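Right, dish robot thread, because a few of you asked. I'm building a one-armed washer-upper in the shared workshop at Edstead, and since the real arm is still in bits on the bench I've been doing all the thinking in simulation. Sink, tap, dirty plates, the lot.

The kitchen model is called Lenness and I've been fiddling with it since May. Plate with a red rim goes in the sink, bowl goes on the plate, something purple goes in the bowl. Job for the arm: get the bowl out first without tipping it! 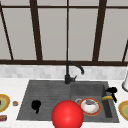 1/ The layouts

Every run shuffles what's where. I let it do 2000 overnight and the laptop sounded like a hairdryer. 834 of them were any use to me, the rest had plates halfway through the worktop or a tap growing out of a bowl.

2/ The easy ones

No bowl, just the plate with some food left on it. I thought the planner (Vistberg, my own name for it, don't go looking) would breeze through these.

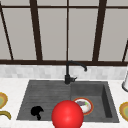
It didn't. It kept going for the plate from the tap side and clonking the spout on the way up. I've moved the approach over and given it a bit more height, and it's much happier – slower though.

3/ The fiddly ones

More food, more clutter. I want the scraps off before the plate gets lifted, so it has to work out what's plate and what's dinner. Brown round thing on a white plate, fine. Flat purply-grey thing, it sulks.

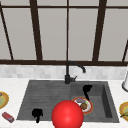

I've got 334 layouts like that to go through by hand, and I've done 13. Kettle's on. If anyone has a decent way of labelling food scraps quickly, please shout, I'll take anything – even a spreadsheet.

Next job is the real wrist joint, which needs reprinting again.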